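Stistex Lounge Pants Review: Nine Months of Wearing, Washing and Folding
Posted 14/01/2022

I bought my first pair of Stistex lounge pants last June, mostly because they were on sale and the old ones had a hole in the knee you could put a fist through. I now own three pairs, so you can probably guess where this is going, but I do have complaints! And before anybody does the math on that title, the other couple of months come from my sister Océane Bélanger, who got hers in spring and let me add her notes to mine.

First impressions

The color on the website is called Fivomance, which tells you nothing at all. It's purple. A soft, slightly dusty lavender purple, and much nicer in person than on my phone, where it looked like cough syrup. I also got the navy (fine, boring) and a dark green that my husband keeps stealing.

They came in a flat paper envelope with no plastic, folded so small I thought they'd sent me a pair for a child. They're not child size. If anything they run long, and I'm not short.

The fabric

Soft! Really soft, the kind where you keep rubbing the leg while you watch TV. It's light enough that I wore mine all through the summer with the windows open, and in December I put leggings underneath and was still comfortable. The downside is that it creases if you look at it. Leave them in the dryer after it stops and you'll be wearing a road map. I've learned to take them out while they're still a bit warm and lay them straight on the bed, where I smooth out the legs with my hands and fold them right there. That gets rid of most of it – not all, but these are pants for eating toast in.

The waistband

I have opinions about waistbands. My last pair, from Stekaneo, had a skinny little elastic that rolled over every time I sat down and left a line on me until lunchtime. The Stistex one is wide and gathered all the way along, and it stays put. The purple pair looks a bit bunchy up there when it's lying flat, but once they're on you don't notice.

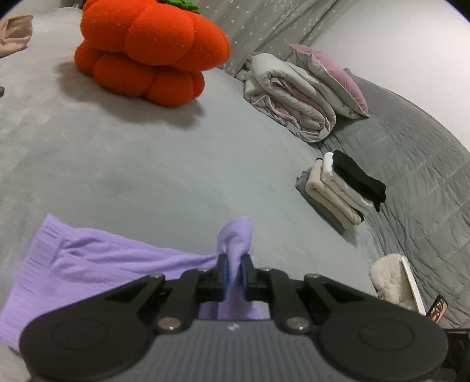
Washing

I wash them cold with the T-shirts and dry them on low. The purple ran a tiny bit in the first wash and turned one white sock a very faint pink, so do that one with darks. After that, nothing. The navy has pilled between the thighs, the other two haven't, and I have no idea why that should be.

Océane washes hers hot with the towels, like a monster, and says they lost a little length. She likes them better that way.

What I'd change

Pockets. There's one, on the back, and it holds a tissue. I also wish the size label was printed, as the sewn one scratches (I cut mine out with nail scissors).

Would I buy them again?

Yes, and I already have, twice. I'd give them 9 out of 10, with the missing point going straight to that silly pocket. If you want something smarter for answering the door, the Fortin ones Océane has are a neater cut, but the fabric is stiffer and I wouldn't sleep in them.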